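Fikre Inspiration Journal for Bloggers and Collectors of Pretty Things

Home / Shop / Paper Goods / Journals

By Amirari
Cover colors: Clay, Moss, Midnight, Oat
243 numbered pages, lay-flat binding
Ships from our studio, usually within 2 working days

If you keep a blog (or you used to, or you've been meaning to start one since last February), you probably know the feeling of having far too many lovely things saved in far too many places. There's the folder of bookmarks, and the other folder of bookmarks, and the screenshots on your phone, and the scrap of paper in your coat pocket with the name of a ceramics shop on it that you can't quite read anymore. The Fikre is the notebook we made for all of that. It's a big, friendly, forgiving journal for keeping track of the things you love and turning them into posts when you're ready.

It started with Nuria Berhe, who runs the studio with me and who was at that point keeping her weekly roundup in the back of an old recipe book. She had columns for links, columns for who sent them to her, little stars for the ones she wanted to come back to, and a shopping list running down the margin of every page. I borrowed it one afternoon to look something up and ended up reading the entire thing with a cup of tea. By the time I gave it back we were already arguing about paper.

What's inside

The first section is the one we call the Keeping Pages, and it takes up more than half of the book. Every spread is laid out the same way, with a wide open area on the left for pasting, sketching, taping in a swatch or a torn-out magazine corner, and a ruled side on the right for notes. There's a line at the top for where you found it and who made it, and I can't tell you how glad you'll be of that line when you sit down to write the post and want to give somebody proper credit!

After that come the Roundup Pages. These are for anybody who does a regular list post, whether it's favorite shops or favorite reads or just whatever made you happy that week. We left the number of items up to you, so the page is divided by light dotted lines that you can follow or ignore. Nuria ignores them completely. I follow them to the letter and then run out of room.

There's also a section for other people's blogs, which was my one big request. I read a lot of small blogs and I'm hopeless at remembering what they're called, so each entry has space for the name, the person behind it, the post that made you stay, and a spot to tick off when you've left a comment. Bloggers love comments. I still get a silly grin over mine.

At the very back you'll find 8 plain pages with nothing printed on them at all, and a paper pocket for the bits and pieces that are too thick to glue down.

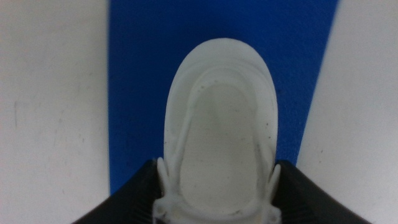 The paper and the binding

We went through a great many samples before settling on the paper, and my desk drawer is still full of the ones that didn't make it. The sheet we use now is a warm cream, smooth enough for a fountain pen but with a bit of tooth to it so pencil doesn't skate about. Most gel pens and fineliners are happy on it. Very wet markers will ghost through to the other side, and if you like to use those I'd suggest sticking a piece of scrap paper over the back of the page or simply letting the next spread be a collage.

The binding is sewn, and it opens flat from the first page to the last. It's a little stiff when it first arrives, so give it a gentle bend at a few points along the spine before you start. The cover is cloth over board, with a matching elastic and one ribbon marker. We make the spine a touch wider than the pages need, which looks odd on a brand new copy, and then you start pasting things in and it fills out nicely. Mine is so fat by now that the elastic has given up and I use a hair tie.

Choosing a color

Clay is a soft brick color and our most popular by a good distance. Moss is a grayed green, a bit darker in person than it looks on most screens. Midnight is a very deep blue that people often take for black until they get it next to something that really is black. Oat is the palest and shows fingerprints, and I love it anyway, but if you carry your journal around in a bag with your lunch you may want one of the others. Cloth is dyed in batches and there can be a slight difference from one to the next, so if you're buying a set as gifts, please order them all together and we'll match them up for you.

How people are using it

One of the nicest parts of making this has been the notes that come back. We've heard from a woman planning a whole nursery in hers, paint chips and all, and from a florist who uses the Keeping Pages for color combinations she sees on walks. A customer who writes under the name Wellico sent us a long letter about how she fills one spread every morning at 7 a.m. before the house wakes up – she says it's the only quiet she gets – and then picks her favorites for the blog at the end of the week.

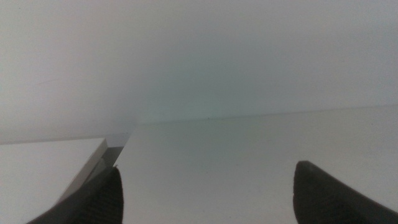 Quite a few people have told us they don't blog at all and just like having somewhere to put things. I think that's a wonderful use for it. You don't need an audience to enjoy a good picture of a staircase.

If you do want to share what you've made, we would love to see it. Send a link through the contact page and tell us which post came out of which spread. We read every one, and now and then we ask if we can feature somebody in our newsletter.

Good things to go with it

The Findent page tabs were made with this journal in mind. They're small cloth tabs with a repositionable back, so you can mark off your sections and change your mind later. They come 11 to a sheet, in colors that go with all four covers. We also stock a glue roller that doesn't wrinkle the paper, and a tin of brass clips that I keep buying from my own shop.

Gift wrapping

Add it at checkout and we'll wrap your journal in printed tissue and tie it with cotton tape. There's a box for a message, and we write those out by hand, so if you have a preference about spelling or an unusual name please double-check it before you send. We leave the packing slip out of gift orders.

Shipping and returns

Orders placed before noon generally get packed the same day. You'll get an email with tracking as soon as the parcel is handed over. If your journal arrives with a bumped corner or anything else that bothers you, write to us with your order number and we'll send another one out. Unused journals can come back to us for a refund, and all we ask is that you haven't written in them yet (a name inside the cover counts, I'm afraid).

Personalized covers can't be returned, but we'll always fix a mistake if it was ours.

Care

Wipe the cloth with a barely damp cover of clean cotton and let it dry open, away from a radiator. Please don't use stain remover on it. Keep it out of a sunny window for long stretches, Moss especially, as the dye will fade.

With love from the studio, and happy collecting,
Yeshi Yilma

Select color
Add personalization (up to two initials)
Add gift wrap
Add to basket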